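Jelthorpe Parish Records Recovery: Progress Report to the Funder, January
Prepared by Demyd Lysenko, project lead 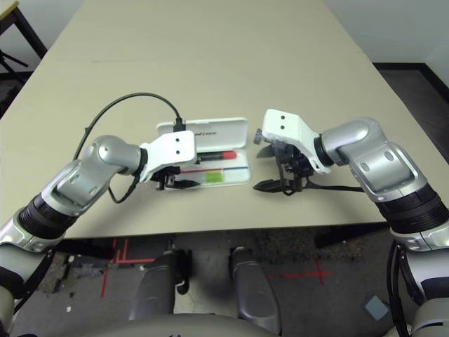

Worktable with open case.

1. Status

Work on the Jelthorpe series continued through the period. The grant covers 182 bound registers transferred from the former district office at Plaltstead, where they had been shelved in a basement since 1971. Surface cleaning is complete for the whole series. Page repair is complete for all but 10 registers, which have iron gall ink damage along the ruled columns and are being treated last.

2. Condition findings

Mold was confined to the lower shelves and is inactive. Most board attachments are sound. The later volumes were rebound with a stiff synthetic adhesive that has cracked at the spine folds; this adds time to each repair, as the old adhesive must be reduced mechanically before new lining paper can be applied. Two registers were found with loose correspondence tucked inside the back board. The letters have been foldered separately and cross-referenced to the volume and page.

3. Indexing

Name indexing follows the Mangundap schema agreed at the start of the grant. Variant spellings are entered as written, with a normalized form in a second field. Place names in the burial entries remain a problem: the clerks used "Skerkuvberg" for both the village and the wider parish, and the two cannot always be told apart. Such entries are coded as unresolved.

4. Storage

Relative humidity in the store stayed within the agreed range except for one short rise after a damper fault. The damper has been replaced. Archival boxes for the oversize volumes are on order and delivery is late.

5. Budget

Spending on materials is under plan because of the late boxes. Staff costs are on plan. We request permission to carry the unspent materials funds into the next period.

6. Next period

Treat the ink-damaged registers. Complete the burial index. Box the oversize volumes on delivery and update the shelf list.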